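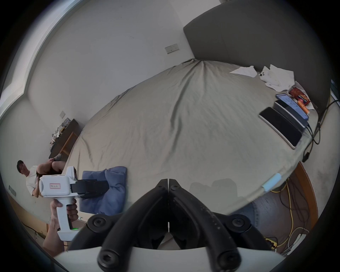

Two hand-held grippers in use at a bed. Randari says tidying and cloth handling are the first jobs it wants to automate.

Print this story | E-mail this story

Cleaning company Randari will move 13 of its room staff into paid recording work this spring, part of a plan to bring robots into the furnished apartments it services in Dusenby.

The staff will spend part of each shift doing ordinary room work with hand-held grippers instead of bare hands. The grippers record each movement, and the recordings are used to train software for a robot the company calls Palomino. Randari looks after 186 apartments in the city, most of them rented by the week or month.

No robot has been placed in an occupied apartment. The company said the first one is due in February, at its Grorkstead building, and will work only between 10 a.m. and 2 p.m. with an employee in the room.

For staff, the change so far has been to the pace of the day. A regular shift is set by the number of apartments to be finished before check-in. A recording shift is set by the number of usable recordings, and the current target is 900 a week for the whole group. Picking up one cloth and putting it down somewhere else counts as one recording. If the cloth slips or the gripper closes on nothing, the recording is marked and the task is done again.

Workers said the job is easier on the back and harder on the wrist. The grip is held like a pistol handle, and early on some people were using it for two hours at a stretch. Randari has since cut that to 40 minutes, followed by a switch to other work. Two employees who reported sore thumbs have gone back to regular rooms at the same rate of pay.
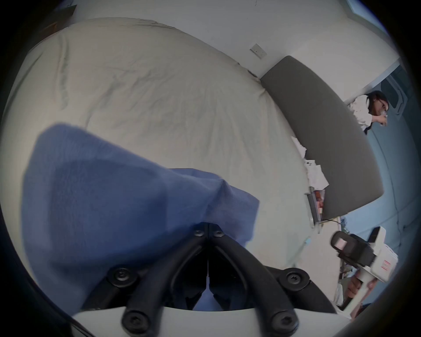
A blue cloth held in one gripper, with a second gripper in use at the side of the bed.

Soft items are the slowest part. A box has the same shape every time it is picked up, but a cloth or a sheet does not, and the software needs many more recordings of them before it can be tested. Beds are also recorded untidy, with phones, cables, packets and used tissues left on them, as cleaners often find them after a guest has gone out.

That has raised a question staff want settled before February: what the robot does with a guest's belongings. Cleaners now move a phone or a pair of glasses to the nearest table and leave papers alone. Randari said Palomino will not be allowed to pick up electronics, medicine or anything with writing on it, and will stop and signal the employee instead. Staff have asked for that rule in writing, along with a statement that they will not be charged for items the machine damages.

The company said no jobs will be cut during the trial, which is planned to run nine months. It would not make a promise past that date. Randari expects each cleaner to look after more apartments per shift if the robot can clear surfaces and collect towels, but it has not said how many more. Bathrooms and kitchens are not part of the plan.

Recording work pays the regular hourly rate. Employees had asked for a higher one, on the grounds that their way of doing the job is what the software is learning from. Talks on that are to resume next month. The company has agreed to leave voices out of the recordings and to let any worker go back to regular rooms with a week's notice.

Training for the second group of staff will be held at Grorkstead. Sign-up sheets are in the linen room.

Contact the newsroom | Copyright. All rights reserved. | Back to top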